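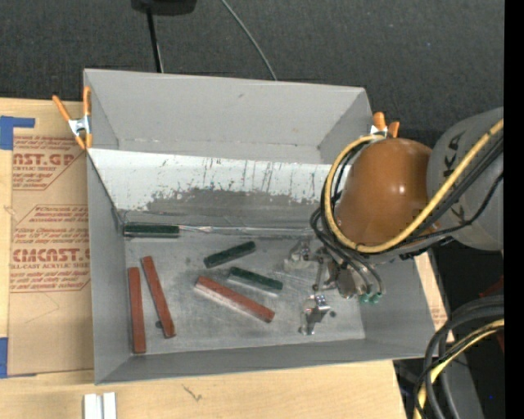
Open day at Altness, the quick version

Thursday, March 12, 2026

Back from the Altness open day, feet killing me, writing this before I forget it all. Went for the welding cell. Stayed for the bin. Green blocks and reddish-brown blocks lying at all angles, arm leaning in from the side with a gripper that is mostly little silver linkages. Big yellow hose looped round it. Orange clamps on the bin, same kind I have in my garage!

Rhea Sarmiento ran the demo. Said the blocks flat against the slope are the mean ones, no room for a finger to get behind. Same headache we had at Brurnby with the castings, so I asked way too many questions. She was nice about it. Scuffed metal floor doesnt help either, she said, the shine throws the vision off.

Bin time was 20 minutes per group and we got 5 extra by hanging around. Didn't get to the Rodis talk, room was full. Coffee ok. Parking terrible, go early.

Next one is in January. I've put my name down alredy. Will post my notes on the gripper when I can read my own handwriting.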